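FOR IMMEDIATE RELEASE – May

**Clodgate repair shop opens free Sunday drop-in for old desktop computers**

CLODGATE – Got a dead PC in the closet? Bring it in. Addo, the repair shop on Hevden Street, starts a free drop-in this month for anyone with an old desktop they can't fix, can't sell and don't want to throw out. Doors open Sunday, 10 a.m. No appointment. Towers only for now – laptops and phones later in the year, if we get the bench space.

How it works. You bring the computer, the power cord and any password you need to get into it. We open it up with you at the bench. If it can be fixed with used parts from our shelves, you pay nothing. If it needs something new we tell you the price first and you decide. If it's past saving, we pull the drive, hand it back to you and take the rest for parts.

"People come in embarassed about how old their machine is," said Imogen Bickerstaff, who runs the shop. "Don't be. Most of what I see needs a cleaning, more memory or a new power supply. I had a man ready to buy a whole new computer over a loose cable."

The drop-in has 25 places each session, first come, first served. Last fall's trial ran for six weeks and 43 computers went home working. The rest went to parts or are still waiting on the shelf for a board.

New this time – a memory swap box. Leave a stick you don't use, take one you do. Ebenezer Amissah will be at the front table to check what fits what. He will also help with moving photos and files to a new drive, so bring a USB stick if you have one, and please back up whatever you can before you come. We are careful but old drives fail and we can't promise to get everything back.

Parts donations welcome. We are short on desktop memory, case screws, SATA cables and working optical drives. We can not take tube monitors, printers or anything with a swollen battery. Please don't leave stuff outside the door overnight, it gets rained on.

Drondia, the secondhand furniture store next door, is letting visitors use its lot until 5 p.m. Coffee on, bring a mug. Kids welcome with an adult.

Also looking for bench helpers. You don't need to be an expert, you do need to be OK with dust. Ask for Imogen at the counter or leave a note in the box.

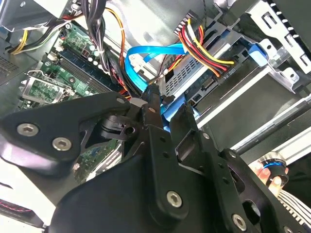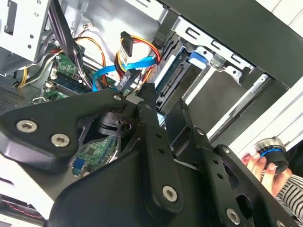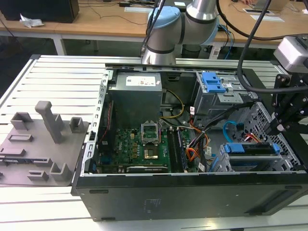
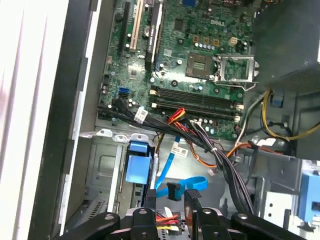
*Desktop computers with the case open. Free to use with this release, credit Addo, Clodgate.*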